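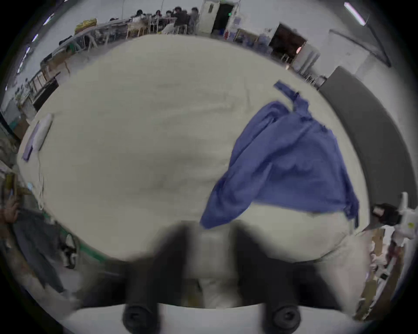 A blue cloth, likely a garment, on the sorting table at the Clalton site, with the gripper in the foreground.

Leltero runs a textile sorting and folding line in Clalton, and since May part of that line has been a two-finger gripper. The published case for it is throughput. I think throughput is the wrong measure, at least for the first year.

A crumpled garment has no fixed shape. A carton can be picked from a stored model; a shirt has to be found again each time, and its edges are often hidden under its own folds. Experienced folders solve this by feel, in one or two movements. The gripper takes several attempts on some items, and a person has to clear the ones it abandons. On one shift the log showed 212 items offered and 33 passed back by hand.

Those 33 are the job now. The easy pieces go to the machine and the tied, twisted and inside-out ones go to people, who are still paid on a piece rate set when the mix was even. Daily counts per person have dropped, and the rate table reads that as slower work. A folder who used to finish roughly 200 pieces before lunch can't reach that number on rejects alone.

Rattanakul, the contractor that maintains the line, already records every handback with a cause code. The same record could set pay. Five codes would cover most cases, each with its own time allowance, reviewed monthly by the people who do the clearing.

Pravov, a smaller laundry, went to hourly pay before its first gripper arrived. Its managers lost a simple productivity figure and kept their experienced staff. Leltero should make the same change before it orders a second unit.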